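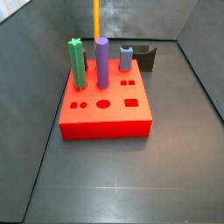
Relatório de progresso: Vidik, editor de notas e esquemas
Período: de janeiro a abril
Para: Fanni Dobos, Programa Gatevmont de Apoio ao Software

Cara Fanni,

Antes de mais, obrigado pela paciência com que leu o relatório anterior, que saiu bem mais comprido do que o combinado (este também não vai ser curto, já aviso). Foram meses cheios e, no conjunto, felizes. A versão do Vidik para computador está nas mãos de 161 pessoas inscritas no teste, quase todas professores, tradutores e gente que escreve teses, e as mensagens que nos chegam são de uma atenção que nos comove.

O que ficou feito

A pesquisa dentro das notas foi reescrita de raiz. Um caderno com 500 notas abre agora sem aquela espera que tanto a incomodou na demonstração de janeiro, e os resultados aparecem à medida que se escreve. Também ficou pronta a dobragem de títulos: fecha-se um capítulo inteiro com uma tecla e o programa lembra-se, ao reabrir, do que estava fechado. 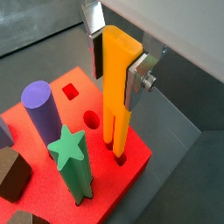 A importação de ficheiros do Onier foi o trabalho mais demorado. O Onier guarda cada nota em duas partes, o texto e as etiquetas, e as duas têm de chegar ao mesmo tempo ao sítio certo do nosso lado. É tal e qual a peça amarelo-alaranjada de duas pernas por cima do bloco vermelho: há dois furinhos quadrados à espera, e não serve de muito acertar só num deles. Na nossa primeira tentativa o texto entrava muito bem e as etiquetas ficavam penduradas na nota seguinte, o que deu origem a uma receita de sopa classificada como «bibliografia». Agora o programa confere as duas partes antes de gravar e, se alguma coisa não bater certo, deixa a nota numa pasta à parte e avisa.

O que está atrasado

A sincronização entre aparelhos. Tínhamos prometido uma primeira versão para abril e não a temos. Quando a mesma nota é alterada em dois sítios, o Vidik ainda guarda duas cópias e deixa a escolha ao utilizador, solução segura mas maçadora.
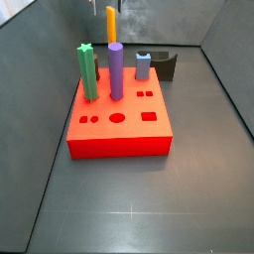

O Gavrilă, o módulo que compara as versões, já resolve sozinho os casos simples, como parágrafos acrescentados em pontos diferentes do texto. Faltam-lhe as listas com vários níveis, e precisamos de mais 3 semanas para isso. Preferimos pedi-las já, com toda a franqueza, a entregar-lhe uma coisa que perca uma linha a alguém.

Contas e pedidos

A despesa segue o orçamento aprovado. Pedimos apenas autorização para passar 10% da verba de viagens para a revisão da ajuda em português, que cresceu muito. O mapa detalhado segue em anexo, com os recibos por ordem de rubrica.

Se lhe der jeito, podemos ligar-lhe uma manhã destas, depois das dez, para mostrar a importação a funcionar com um caderno seu.

Com um abraço amigo,
A equipa do Vidik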